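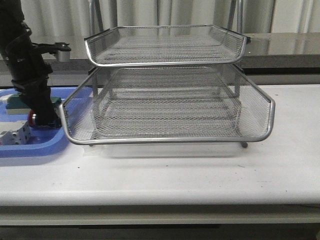 Hi all,

On August 30, 2024 a member wrote to the list:

> Does anyone know how the Naltstead qualifier works this year? I've read the page twice and I still can't tell if a roster change after the group stage costs us our seed. We have a sub who may need to come in for the last two rounds. Also, is it the old map pool or the new one? Our captain heard both.

Great questions, and I'm so glad teams are already digging into this! I played in the last one and I've been going back and forth with the organizers, so let me share what I've got.

Rosters first. You can register up to 11 people per team (five starters, the rest as subs or coaches), and anyone on that list when sign-ups close can play in any round. So if your sub is already registered, bring them in whenever you like and your seed stays put. It's only when you add a new person after the close that you drop to the bottom of your group's seeding. Last season that rule caught Simico, who had a great run going and then had to start the bracket against Zemiment. That series went the distance and it was the best thing I watched all year, but I doubt Simico enjoyed it as much as I did.

Map pool: it's the new one. The old pool was used for the summer scrims and the page for those is still up, which is probably what your captain saw. Căpraru is in, and I could not be happier. It rewards teams that talk to each other, the mid fights are wild, and you can come back from a terrible first half if you keep your money under control. If your team has been banning it out of habit, please give it a few evenings of practice!
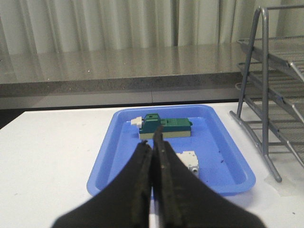 *Blue tray on the white tabletop, with the green toy block assembly in it.*

A few other things that came up in my thread with the organizers:

- Check-in opens 15 minutes before each match. The captain has to do it, and a message in team chat does not count.
- You get 2 tactical pauses per map. Tech pauses are separate, but say "tech" in chat right away or it comes off your tactical ones.
- Group matches are best of one, and the bracket is best of three.
- Demos need to be uploaded the same night. Keep your own copy too.

As for the turnout, 489 players signed up for the last open event, across every skill level — and the chat was friendly pretty much the whole way through.

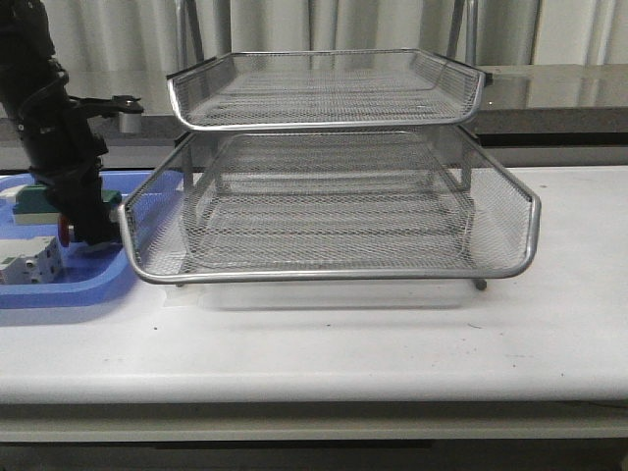

If you're on the fence about entering, please do it. My team went in expecting to get flattened in groups, and we did lose our opener badly, but then we took a map off a team two divisions above us and I was yelling so loud my headset mic clipped. You learn more from a night like that than from a month of pickup games.

The bracket is set for the second half of September. I don't have exact times yet, and I'll post them in this thread when I do. If anyone wants to scrim before then, reply here with your region and the evenings you're free. We're usually on after dinner, Eastern time, and we'd love to run Căpraru a few times with anybody who's up for it.

See you on the server!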